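Drive caddy (desktop computers)

From the hardware pages of the Nuttall repair wiki. Main author: Alfie Wainwright. Additions by Yvonne Sowerby.

A drive caddy (also called a drive tray, a sled, a carrier, or in our workshop just "one of the blue things") is the plastic holder that a hard drive sits in before it goes into the bay of a desktop computer. I've been asked to write this one up because I'm apparently the person who gets most worked up about them, and I'll admit I do have a soft spot for a good caddy! The older office towers are full of them, and once you've swapped a drive in one you'll wonder why anybody ever put up with four tiny screws and a magnetic screwdriver.

What it does

The drive itself is a metal box with threaded holes along its sides and bottom. In the old style of case you slid the bare drive into a metal cage, lined up the holes, and drove screws in from both sides, which usually meant taking both side panels off. A caddy wraps around the drive instead (most of them are a bendy U shape with short pins where the screws would go) and the whole package slides into the bay on rails until it clicks. To get it out again you squeeze or lift the tabs at the front and pull. Some of the pins have rubber grommets around them, which quiets the drive down a bit, though my ears can't tell much difference past the fan noise.

Color

Plenty of makers mold the parts you're meant to touch in one bright color, so that drive tabs, case latches and so on stand out from all the gray. Blue is popular, and so are green and a sort of brick purple. It isn't a standard, so don't go trusting it across brands. I once spent a good part of a March afternoon tugging at a blue clip that was holding down a fan duct and had nothing at all to do with the drives.

Where the bays are

In a full-size tower the hard drives normally live toward the front of the case, away from the rear panel with all its ports. I like to lay the tower flat on the bench, open side up, so the caddies go in with gravity on my side and the cables stay where I put them. 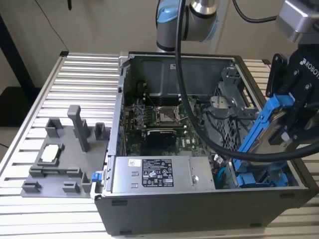
Drive sizes trip people up more than anything else on this page. A regular desktop drive is called 3.5-inch and the caddy is shaped for that. A laptop drive or most solid state drives are 2.5-inch, and they'll rattle around in there unless you screw them to an adapter plate first. Yvonne keeps a box of Tondomo adapters on her shelf and they fit nearly everything we get, but check that the adapter puts the connectors in the usual corner. The cheap Aleo ones leave them in the middle, and then the cables won't reach in some cases.

Putting a drive in

Shut the machine down, unplug it from the wall and touch bare metal on the case before you reach inside. I wait 30 seconds after unplugging, too, and press the power button once with the cord out. Spread the caddy gently, seat the pins on one side of the drive, then roll it over the other side. The label usually faces up and the connectors face whichever way the cables come from (look at the neighboring bay if you're not sure, the other drive will tell you). Slide it in straight. If it stops short, take it back out and look for a cable caught behind it, don't shove!

Then the two cables. SATA data is the narrow one, SATA power is the wider one, and both have an L-shaped key so they only go on one way. The plastic around those connectors is thin and I've snapped one, so push on the plug with your thumb and keep it level. Try not to bend the data cable sharply right where it meets the drive.
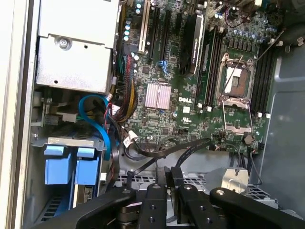
Older machines often came with short data cables cut for one particular bay, so if you move a drive to the next slot over you may need a longer one. I keep a few spares in the drawer under the bench, next to the zip ties. For the power side, look for an unused plug on the same lead before you go buying a splitter.

Common trouble

Broken tabs are the big one. The plastic gets brittle after years in a warm case, and up to 8 in a bag of 13 secondhand caddies from Haduvura had a hairline crack near the tab when I went through them, depending on how picky you are about what counts as a crack. A cracked one will still hold a drive on the bench but I wouldn't send it out the door in a computer that's going to travel in somebody's trunk.

Missing caddies are the other one. Refurbished towers turn up with empty bays and no caddies, and people end up resting the drive on the bottom of the case. Please don't. Search for spares by the case model, and compare photos of the pins and tabs before paying, as two caddies can look the same from the front and slide on completely different rails.

Note from Yvonne: if the tab is fine and only a pin has gone missing, a short 6-32 screw will often stand in for it on a 3.5-inch drive. Check that the head clears the rail before you slide it home.

See also: SATA cables; Drive cages; Adapter plates; Tool-free cases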